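News / Press Releases / Food and Kitchen

Costent to Open Shared Teaching Kitchen in Former Stasitz Bakery

STASITZ, January. Costent, the regional food education group, will open a shared teaching kitchen in the former Shiferaw bakery building this month. The kitchen, named Flutusach, will offer evening cooking classes for adults, weekend sessions for families and daytime rental hours for small food businesses that do not have a licensed kitchen of their own.

The building stood vacant after the Shiferaw bakery moved its production to the east side of town. Costent signed a long-term lease with the bakery's owners last spring. Work on the plumbing, ventilation and electrical service was finished in the fall, and the building has passed its final fire and health inspections.

"People in this part of Stasitz have been asking us for classes for years, and we kept sending them across the river," said Signe Laxdal, director of Costent. "A round trip by bus takes 90 minutes. A lot of them went once and never signed up again."

Flutusach has two rooms. The larger room, at the front of the building, is the main classroom and can hold 30 students. The smaller room is in the back, where the bakery once kept its flour and packing supplies, and will be used for family sessions and short talks on food storage, menu planning and shopping on a budget. Both rooms can be reached from the parking lot without stairs.

Costent surveyed households in the neighborhood before settling on the class schedule. It received 471 completed forms. The most common request was for help with weeknight dinners, followed by baking and cooking for one or two people. Many respondents also said they had stopped using recipes from the internet, either for lack of time to read through them or for lack of the equipment the recipes called for.

Yusri Krishnan, who wrote the class program, said the survey changed the first term's plans. An early draft had a six-part course in sauces and stocks. It has been replaced by a course called Small Kitchen Basics, which is taught with the equipment that most respondents said they already had at home.

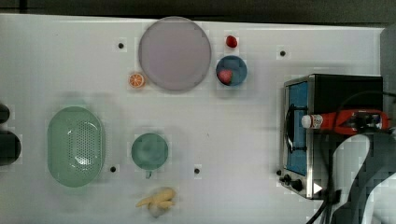
Small Kitchen Basics will run for five weeks and will be offered twice in the first term. Each class lasts two hours. Students cook one full meal per class and take home a printed sheet with the recipe, a shopping list and two suggestions for using up leftovers. No earlier cooking experience is needed, and students do not have to buy a textbook.

Other courses in the first term are Bread at Home, Beans and Grains, and Cooking With Kids. Cooking With Kids is open to children age six and older, and each child must come with an adult. One adult may bring up to two children on a single registration.

Chaltu Fikre will teach Bread at Home. She worked the night shift at the Shiferaw bakery for nine years and has taught baking at two community colleges. The course covers sandwich loaves, flatbreads and rolls, and includes one class on injera made with teff flour. The dough for the injera class will be started ahead of time, as it needs several days to ferment.

"I used to walk into this building when it was dark and leave when the school buses were running," Fikre said. "The ovens were on the back wall then. Now that wall has a sink on it, and I still turn the wrong way when I come in."

Rental hours for food businesses will run from 6 a.m. to 3 p.m. on weekdays. Renters must hold a current food handler's permit and carry their own liability insurance. Dry storage is included in the hourly rate. Cold storage is limited and must be reserved separately. Costent has set aside two morning slots each week at a reduced rate for businesses in their first year of operation.

Hawi Wubshet, who manages rentals for Costent, said the first applications have come mainly from caterers and sauce makers, along with a lunch cart operator who currently prepares food in a church kitchen. Applications are reviewed in the order they arrive. Applicants should allow two weeks for a reply and should not send payment with the form. Renters will be asked to attend a walk-through of the building before their first shift, at which they will receive an access code and a copy of the cleaning checklist.

Classes cost $15 each when booked as part of a full course. Single places will be released one week before a class if the course has not filled. A number of free places are held in every course for Stasitz residents who receive food assistance, and applicants for these places need only show a current benefit letter at the front desk. Fees are refunded in full for cancellations made at least three days before the first class.

Registration for first-term courses opens at 9 a.m. on the first business day after the opening. Residents may register in person at Flutusach, by phone or by mail. Printed course guides are available at the Stasitz public library, at the Costent main office and at the counter of the new Shiferaw bakery.

An open house will be held on opening day from noon to 5 p.m. Visitors can tour both rooms, meet the instructors and pick up registration forms. Yabsira Lencho, who will teach Beans and Grains, will cook lentil stew and cracked wheat in the front classroom throughout the afternoon, and samples will be served while they last. Parking is free behind the building. The entrance on the alley side will stay closed during the open house so that deliveries can get through.

A second term is planned for spring. Proposed courses include canning and preserving, cooking for people with diabetes, and a short course on knife care. Instructors interested in teaching in the spring term should send an outline of one class and two references to the Costent main office.

About Costent

Costent runs cooking classes, school garden programs and food safety training in Stasitz and nearby towns. It is supported by class fees, kitchen rentals and private donations.

Media requests: Yusri Krishnan, Costent main office, Stasitz

Last updated: January

Contact | Copyright Costent. All rights reserved. | Back to top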